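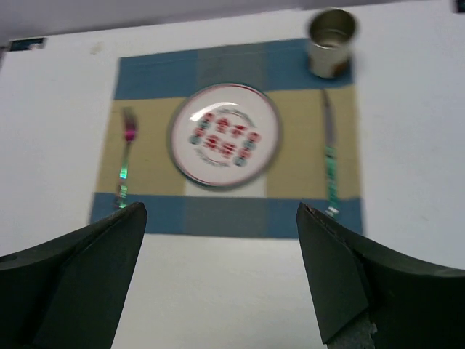
Woven placemats and other table linens – keeping them decent

Quick page this time, written between loads. Most of what goes wrong with placemats goes wrong in the wash or the drawer, so that's what I've put down.

Crumbs first

Take them outside and shake. Then flip and shake again, the back holds more than you'd think. For a plaid or checked weave use a dry pastry brush and go along the threads, then across. Vacuum with the upholstery head if it's toast crumbs. Toast crumbs get in everywhere.

Fresh spills

Blot. Don't rub. Plain white cloth or paper towel, never a printed napkin (the print comes off, ask me about the cream runner).

Tomato sauce – scrape with a spoon, cold water from the back, dab of dish soap, leave 7 minutes, rinse.
Red wine – blot, soda water, blot. Then wash that night.
Butter and oil – cornstarch, pile it on, go have your dinner, brush off after. Dish soap on what's left.
Coffee – cold water, then a little white vinegar. Test a corner if the mat is dark blue or red.
Candle wax – freezer for an hour, crack it off, then brown paper and a warm iron.
Turmeric – good luck. Sunlight helps some.

Washing

Check the label. If the label's gone, treat it as cotton and go cool. Gentle cycle, mesh bag, half the soap you'd use for towels. No softener, it leaves a film and the next spill sits in it.

New colored ones go in alone the first time. Wet a white rag, press it on the darkest stripe and look. Color on the rag means hand wash till it stops.

Don't mix with anything that has a zipper or hooks. One zipper can pull a thread the whole width of a mat.

Seperate the fringed ones. Tie the fringe in loose bunches with cotton string before they go in or you'll be combing knots all evening.

Drying

Flat on a towel. Pull the corners square while they're damp, this is the bit people skip and then they wonder why the mat looks like a kite. Dryer only on low and only till damp. The old Vonetti dryer I had ran hot even on low and took an inch off a set of 6.

Ironing

Iron damp, wrong side up, from the middle out. Steam for thick weaves. If you hate ironing, lay them flat under a heavy cutting board overnight – not perfect but fine for a weeknight.

Pulled threads

Don't cut it! Work the loop through to the back with a blunt needle, stretch the cloth a little each way, done. Loose edge, a line of zigzag in matching thread. Clear nail polish works on a single frayed corner but it goes stiff and yellows.

Storing

Flat, in a drawer, with acid free tissue if they're nice ones. No flat drawer? Roll them on a cardboard tube. Folding leaves a line that never quite comes out of the heavier weaves. I use a shallow Hatlow under-bed box, it takes 22 mats with room for the napkins.

Bone dry before they go away. Even slightly damp and you get the smell, and then gray spots. For the smell, cup of vinegar in the rinse and a day on the line. Cedar block in the box, sand it every October.

Wipe-clean mats

Warm water, drop of dish soap, soft cloth. No scrubbing pads. Ring marks from glasses – baking soda paste, rub gently, wipe. Don't stack them while there still wet, they stick and the surface peels.

Buying

Buy 8 even if you seat 6. One always gets ruined and the pattern is always discontinued. Measure your table and your biggest dinner plate before you go, mats that hang over the edge get dragged off by kids and cats.

Napkins next time, and the starch question.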